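Wrist camera policy drops from 15 mm success to nothing when a person is near the gripper
Posted in Manipulation and Learning, 1 May 2026

ditholm_lab
We are trying to reproduce the handover result from the Alwood paper (human holds out a hand, arm stops, opens, waits for contact). Their method trains a visual policy on wrist camera frames only, with no external cameras and no depth. They report that 300 demonstrations are enough for one object class. We collected 300, same action space, same chunk length as far as the appendix gives it, and the policy is fine on static picks, where it places within 15 mm of the target. With a hand in view it either freezes or drifts sideways.

Things I have ruled out: camera latency (measured, constant), gripper calibration, learning rate. The training loss looks normal. Validation loss also looks normal, which bothers me more, as the held-out episodes come from the same sessions as the training ones.

Our wrist view takes in a lot of the room at steep angles, and the hand is often down in a corner while the fingers sit on the other side. A typical view of the work:

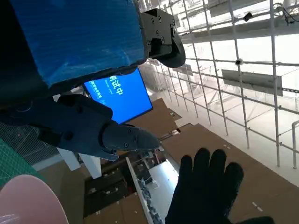
Does the method need the hand to be in the same part of the view at the start of every demonstration?

The start position should vary, and it should vary more than you would expect to meet at test time. If the hand always enters from one region, the policy can learn that region as the cue and ignore the hand's shape and motion. The paper randomizes the approach direction per episode, although the sentence saying so is in the appendix under data collection and is easy to miss.

I found that sentence only after we had finished recording, so our set has a fixed approach for most sessions. My remaining question is whether we have to record everything again or whether augmentation can cover it.

Brijesh Pandey
You don't have to discard the set. Random crops and shifts help a little, but they move the fingers along with everything else, and the fingers are the one thing in a wrist view that should stay put. After heavy shifting the policy loses its own reference. We saw this at Birndale in January: static picks got worse and handovers did not improve.

What worked for us was mixing. Keep the old episodes, record 200 new ones with a random approach direction, and sample from the two sets at equal weight. Also split validation by session. Your validation loss looks normal because neighboring sessions share the background, the lighting and probably the operator. Hold out whole sessions and I would expect the gap to show up.

Two smaller points. The freezing is often a separate problem from the drift. Check how many of your demonstrations contain long pauses before contact. If the operator waits, the policy learns to wait, and with a short observation history it has no way of knowing it has already waited. We trimmed pauses to 4 frames and most of the freezing went away. The drift I would put down to the fixed approach.

tk_ellery
glove color matters too. change gloves between sessions

ditholm_lab
Split by session and reran validation. The gap is there, and it is large. Trimming pauses next, then the new recordings. Brijesh, did you trim before or after computing the action normalization?

Brijesh Pandey
Before. If you trim afterward, the near-zero actions are still in the statistics and the scale comes out too small — recompute after any change to the episodes, including when you add the new set.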